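# Notebook, August, evening

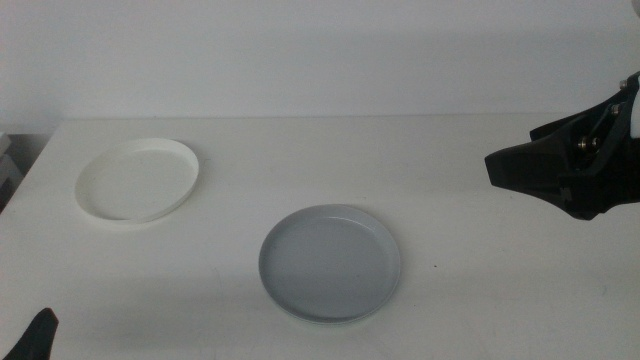
**Category: Grounds / stadium lighting and PA**

Back from Terislow Field, where the old boys of the football club have decided the stadium gets a birthday game and we have been asked to make the lights and the loudspeakers behave for it. Writing this up while I still remember which breaker is which.

State of things on arrival. Four poles, wooden ones replaced with steel at some point in a decade nobody wrote down. The switchboard under the home stand is labeled in two handwritings that disagree. One calls the south-east pole "C", the other calls it "visitors". Mingxuan flipped C and the concession stand went dark. We now have a third handwriting, which is mine, on tape.

Light readings at field level, taken on the yard lines after sundown with the good meter:

- midfield, home hash: 170 lux
- north end zone, back line: 84 lux

The north end has been like this for years, according to Eero Mustonen, who played safety here and maintains that every touchdown he gave up was in that end zone. I have written this down as testimony. The meter does support him on the light. It has no opinion on his footwork.

Cause is mostly aim. The two heads on the north-west pole have sagged and are lighting the parking lot beautifully. Mudassar went up in the lift and got one of them back to the old scribe mark. The other has a seized knuckle. Penetrating oil on it, second dose tomorrow, and if it still won't move we cut the bolt and fit one from the Reisinger box. Do NOT lean on it with the long bar. The long bar is how we lost the head at Ludow, and I was the one leaning.

Didn't re-measure after the first head moved. The lift was due back and the dew was on the meter case. To do.

**PA.** The amplifier is an Iseck, older than Mingxuan, and works fine. The cable to the press box does not. Hum at all volumes, worse with the scoreboard on. Lifted the shield at the press box end and it dropped to something you'd only hear during a moment of silence. Unfortunately there is a moment of silence in the program. Hanne Kettunen sent the running order and it goes:

1. gates
2. band
3. moment of silence
4. the four captains walk out and are introduced
5. speech (Merja Vuorinen, from the 50)
6. kickoff

So the hum gets its own slot, right after the band. I asked Hanne whether the silence could go before the band, when people are still finding seats and complaining about parking. She said no in a way that closed the subject. Scoreboard off at the wall for item 3, then. Mudassar to stand by the switch. It takes a while to boot, and it comes up showing last season's final score, which the home side lost badly, so he needs to clear it before the captains reach midfield.

Wireless mic for the speech: clean from the 50 to the home sideline, drops out near the visitors' bench. Merja was on the phone this afternoon and says she likes to walk when she talks. I said we'd love it if she walked west. Chalk mark on the grass, maybe. Mingxuan suggests a wired mic with a short cable, on the theory that people respect a leash. Taking both.

Horns: the one over section D has a wasp nest in it. It still sounds better than the one over section B. Left alone until somebody braver is on shift. If we have to run without D, turn A up a notch and aim it a little toward the fence. The house behind the fence has called before and will call again.

Old drawings. Eero brought a roll of them from his garage, the original wiring plan for the field. Very handsome, drawn with real care, and matches the building nowhere that I checked except the ticket window. Copied the conduit run under the track anyway, as it explains why the pull string we found by the long jump pit goes nowhere useful. Drawings need to go back to him flat, not rolled. He said this twice.

Still open:

- second dose on the knuckle, then aim, then readings at both ends
- new cable to press box if the spare reel is long enough; measure the reel BEFORE carrying it up the stands this time
- spare batteries for the wireless
- ask Hanne what time the band wants power, and how many outlets (she said "the usual", there is no usual)
- wasps
- breaker list, typed, one name per pole, old labels peeled off

Keys to the switchboard are on the hook by the kettle. The small one is for the padlock, and the big one doesn't fit anything, but I've been told not to throw it out.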